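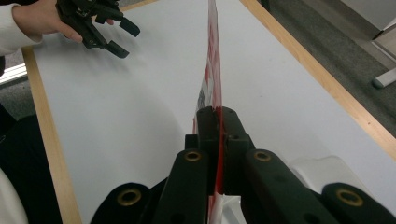
**Storing spare boards, memory and chips**

Keep loose semiconductors in the antistatic bag they shipped in. Pink bags limit static on the bag itself; metallized shielding bags also protect the contents. Use shielding bags for memory modules and bare boards.

- Touch grounded bare metal before opening a bag.
- Hold boards by the edges. Keep fingers off the contacts.
- Fold the bag opening over twice and tape it down.
- Add 2 desiccant packs per box and replace them every 6 months.
- Write the part number on the outside of the bag.

Do not set a board on top of its bag to power it up. The outer layer of a shielding bag can conduct.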